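地板上的活儿

收工后的两个小时,机器来了,人的班怎么排

晚上九点四十,特雷瓦斯基斯(Trevaskis)餐饮场馆的门刚锁上,音乐还没关。后厨还在冲地沟,前厅已经开始翻椅子。Nikau Rewi 把一串钥匙往吧台上一扔,蹲下去看地。他当了十一年的夜班领班,看地板的方式跟别人不一样,歪着头,借着灯,找反光。

“先看有没有玻璃。”他说。“别的都能等。”

这家场馆白天做展会茶歇,晚上接宴会,一层大厅全是浅色木地板。379个座位。好看,也难伺候。红酒渗进板缝要跪着擦,瓶子滚到椅子底下要趴着够。以前一个夜班九个人,两个人专门“走地面”,行话,就是弯腰捡东西。一晚上弯多少次腰没有人算过,膝盖和腰自己有数。

去年七月开始,走地面这件事有一半交给了 Helik。

Helik 是一台带轮子的底盘加一条手臂,手臂末端两根黑色的夹指。厂家叫 Ziron,公司不大,工程师接电话比销售快。夜班的人不叫它 Helik,叫“小黑”,也有人叫“那谁”。它的任务单很短:巡地面,找瓶子杯子餐具,夹起来,放进回收筐,夹不动的拍照报位置。碎玻璃不归它管,碎玻璃永远归人。

合同里写的是“辅助清场”。到了现场,辅助两个字怎么理解,吵了快一个月。

第一周基本是人伺候机器。椅子腿太密,它进不去,得有人先把椅子拉开。桌布垂到地上,它当成墙。杯子倒着它认得,躺着又不认得了。有个叫阿珍的老员工,干脆跟在后面走,它漏一个她捡一个,捡完还回头瞪它一眼。那一周的加班时数比没有机器的时候还多。Nikau 把单子贴在更衣室门上,什么也没写,就贴着。

管理层看见了。撤下来,又贴上去。

后来改了流程,改得很土。椅子先不翻,机器先走一遍空档,走完了人再翻椅子,机器再走第二遍。桌布收工前十分钟统一撩起来夹住。这一条是洗碗间的人提的,Ziron 的工程师听完愣了一下,说你们早说啊。洗碗间的人说,你们也没问。

第二遍最难。椅子凳子挪动过,位置天天不同,地上还剩的往往都是滚进角落的东西。

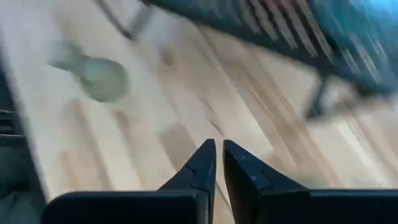
供图:Trevaskis 夜班组/Helik 腕部相机

夹指张着,前面地板上那个浅绿色、半透明的东西,看着像个躺倒的瓶子或罐子。画面糊成一条一条的,夜班的人早看惯了这种图。平板上一晚上能翻出许多张,清楚的不多。Nikau 有自己的看法:先认颜色,再认肚子和脖子,剩下的靠猜。

“玻璃的东西它最怵。”他说,“透明的嘛,人也看走眼。”

圆的还会滚。夹指碰偏一点,瓶子就往凳子下面跑,底盘得退出来,绕,再对一次。人的做法是伸脚挡一下。这个动作写不进手册里,Ziron 的人来录过,录了三个晚上,最后给 Helik 加了一个“贴墙堵”的动作,就是把瓶子往墙根赶再夹。有用,但慢。碰上宴会散得晚,大家还是自己伸脚。

说慢也要看跟谁比。单论一个瓶子,人完胜。但人走到第18桌会累,会想抽烟,会接家里电话。机器不接电话。它也不会在凌晨一点把瓶子踢到柜子后面装没看见,这种事,在座各位都干过,Nikau 说完自己先笑了。

变化最大的是阿珍。她今年五十六,左膝做过手术,前年已经在打听白天的活儿。现在她管平板。机器报上来的位置她一个一个过,哪个要人去,哪个让它再试一遍,哪个根本就是地板上的木节,她一眼能分出来。刚开始误报特别多,板子上深一点的斑,它都当是污渍或者瓶盖。阿珍在平板上点“不是”,点得手指头疼。

“我儿子说我这叫训练它。”她说,“我说那它给我发工资吗。”

工资这事后来真谈了。走地面的岗位津贴原来是按体力岗算的,管平板算什么?表格里没有这一栏。人事一开始的意思是,不弯腰了,津贴就取消。夜班组不干。Nikau 拿着那张加班单上去谈了两次,第二次谈成:津贴保留,改名叫“地面协作”,每人每晚100块,轮到谁算谁的。名字难听,钱是对的。

也有没谈成的。原来九个人的班,现在是七个。没有裁人,这话管理层反复讲,确实也没有裁,两个人走了以后没再招。其中一个去了隔壁的仓储公司,那边用的是另一种叫 Truker 的搬运车,他发消息回来说,这边的车比小黑听话,就是没人聊天。留下的人觉得,班上少了两个人,夜宵都不好拼单了。

听起来是小事。夜班的人在意的多半是这种小事。

比如安静。以前收工是最吵的时候,两个人趴在桌子两头喊,你那边有没有,有,几个,踢过来。现在 Helik 一开工,大家自动让出一块地,站远点,声音也小了。新来的小陈说他上了19个班,才跟后厨的人说上话。老员工听了觉得不是个滋味,第二天把他拉去后厨吃面。

再比如责任。有一晚客人的耳环丢了,第二天来找。从前这种事就是问人,谁走的那一片,谁想得起来。这回大家都看着平板。翻照片,翻回收筐,最后在筐底找到的,跟几把叉子混在一起。机器当餐具夹进去了。算谁的?Nikau 说算他的,他签的班表。签完回来他定了一条,回收筐倒之前人手过一遍,戴手套。这一条执行到今天,多花一刻钟,没人抱怨。

Ziron 方面对现场反馈态度不错,每个月来一趟,坐在吧台边上记。他们最想要的是失败的例子,越怪越好。夜班组攒了一个本子,纸的,挂在充电座旁边,谁碰上谁写。随手翻几页:“追一个瓶子追了四分钟,我帮了。”“把椅子脚当成东西,夹住不放。”“今天很乖。”“夹指头上粘了口香糖,谁吐的自己认。”

最后这条下面有三个不同的笔迹写着“不是我”。

问 Nikau 愿不愿意退回去,他想了一阵子。他说腰是真的好了,去年冬天没贴膏药。可是新人怎么学?他自己当年就是从走地面开始学的,走上半年,这个厅哪块板子翘,哪张桌子客人爱往底下塞纸巾,全知道。现在的新人看平板,看得快,忘得也快。所以他排班留了一手:每个新人头一个月不准碰平板,跟着他走地面,用手捡。

管理层问过这算不算浪费工时。他说算。

十一点二十,第二遍走完。小陈翻椅子,阿珍在核最后几个点,有一个她放大了看了半天,拿不准,把平板往桌上一扣,自己拎着手电过去了。膝盖不好,走得慢。回来的时候手里捏着一个瓶盖。

“这个它说对了的。”她说,然后在本子上也记了一笔。

Nikau 关灯从里往外关,门口那一排留到最后。充电座的指示灯亮着,他路过的时候顺脚把地上的电源线往墙边拨了拨。明天下午有茶歇,四点进场,椅子要在那之前全部摆回去,这部份还是人来。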